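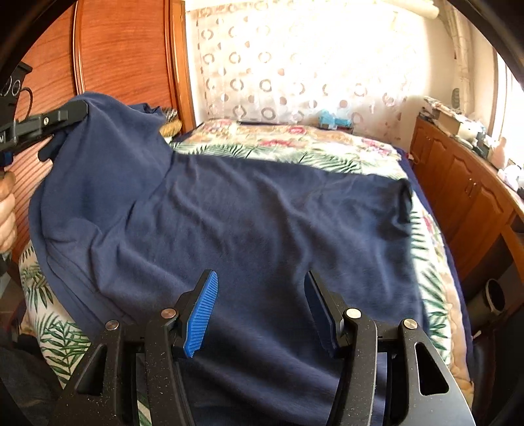

Figure 7.1 Two hand-held grippers and a T-shirt on a bed. One gripper holds the shirt up near the top left corner; the other is just above the fabric near the hem.

Chapter 7
Soft Things Are Hard

If you have worked your way through the first six chapters, you and your team have probably grown quite fond of blocks. Blocks are good company. They keep their shape, they sit where you left them, and a gripper that closes in the right place will nearly always come away with one.

Laundry is another matter altogether. When Liam Mellor's robotics club at Brikwood took up folding as its January project, the members expected to be done in 2 weeks and on to the Plarkero obstacle course by the end of the month. They were still folding in spring — and, I am happy to report, still enjoying themselves! Their club notebook, which Liam kindly lent me, runs to 464 entries, a good many of them about sleeves.

Think for a moment about how you fold a shirt at home. You pinch a shoulder, you feel for the hem, you give the whole thing a little shake, and all the while your two hands are quietly keeping track of each other. In this chapter we will slow that down and look at where each hand goes, how hard it squeezes, and when it ought to let go.

You will need a partner, a pair of hand-held grippers and an old T-shirt you don't mind creasing roughly 100 times. Before you pick up the grippers, fold the shirt once with your bare hands and write down every place you touched it. Keep that list handy, as we will come back to it in Section 7.2.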